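Let Jurors Ask Their Questions

The courtroom in Virnham seats 30 people, and on most mornings the benches behind the rail are bare. I have spent a good part of my working life in that room, first as a public defender and later in private practice with Walter Arango. I have picked a lot of juries there. For most of those years I believed what I had been taught, that a juror's job is to sit still, listen and keep quiet until the door of the jury room closes.

I don't believe that anymore. I think jurors in criminal trials should be allowed to submit written questions for witnesses, and I think our county judges should permit it as a matter of routine.

The procedure is simple. When the lawyers are done with a witness, the judge asks if any juror has a question. The juror writes it on a slip of paper and hands it to the bailiff. The judge and the lawyers go over it at sidebar, out of the jury's hearing. If it calls for something the rules of evidence don't allow, it stays in the file. If it is proper, the judge reads it aloud, the witness answers, and each side may follow up. Many courts around the country already work this way. Ours leaves it to the judge, and most of our judges say no.

The case that changed my mind was a burglary with a long paper trail. My client was accused of entering a warehouse owned by a company called Badano. The state's main witness was a records clerk, and she was on the stand for most of a day. She used the phrase "badge log" over and over. The prosecutor never asked her what a badge log was, and neither did I, and I assumed the jury knew. After the verdict, one of the jurors stopped me in the hallway. She told me they had spent the first two hours of deliberations arguing over whether a badge log recorded people going in, going out, or both. They sent out a note and were told to rely on their memory of the testimony. The answer wasn't in the testimony.

One slip of paper would have fixed it. 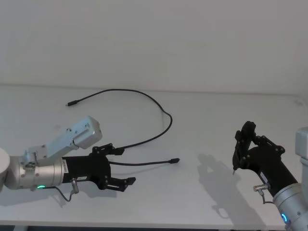

Two robot arms and a black cable on a white tabletop.

The usual objection from my side of the aisle is the burden of proof. The state has to prove its case, and if it leaves a hole, the defense is entitled to leave that hole alone. A juror's question may fill it. Hannelore Pfister, who has tried more felonies than I have, puts this to me every time we have lunch, and she is right that it will happen. Some defendants will be worse off because a juror asked what the prosecutor forgot to ask.

I take that seriously. But I have also watched juries fill holes on their own, with guesses, and those guesses did not always favor my client. A guess can't be cross-examined. A witness can. If the question is asked in open court, I hear it, I know what is bothering someone in the box, and I still have a closing argument ahead of me.

The second objection is time. Judge Sutter allowed questions in his courtroom for one year, and his clerk kept the slips. There were 152 of them. Nearly 30 were turned down at sidebar. The rest were read, and most took a minute or two to answer. In a trial that runs four days, that is less time than we lose waiting for the elevator.

The third objection is that jurors will turn into advocates. A judge can deal with this by telling them at the start that a question may be refused for legal reasons, that they should not hold it against anyone, and that they don't need to ask anything at all. In my experience most jurors write nothing. The ones who do tend to ask about distances, dates and what an abbreviation stands for.

I would put some limits on it. Questions should be in writing only, with no names on the slips. The defendant, if he testifies, should be asked a juror's question only if his lawyer agrees. And the judge should rule on every slip on the record, so that an appeals court can see what was asked and what was kept out.

The local rules are up for review in July. The draft I have seen leaves juror questions to the discretion of each judge, as before. I would change one sentence of it, so that questions are allowed unless the judge finds a reason to refuse them in a particular case and states that reason on the record. I have sent that sentence in, and I hope other trial lawyers in the county will write in too, including the ones who disagree with me.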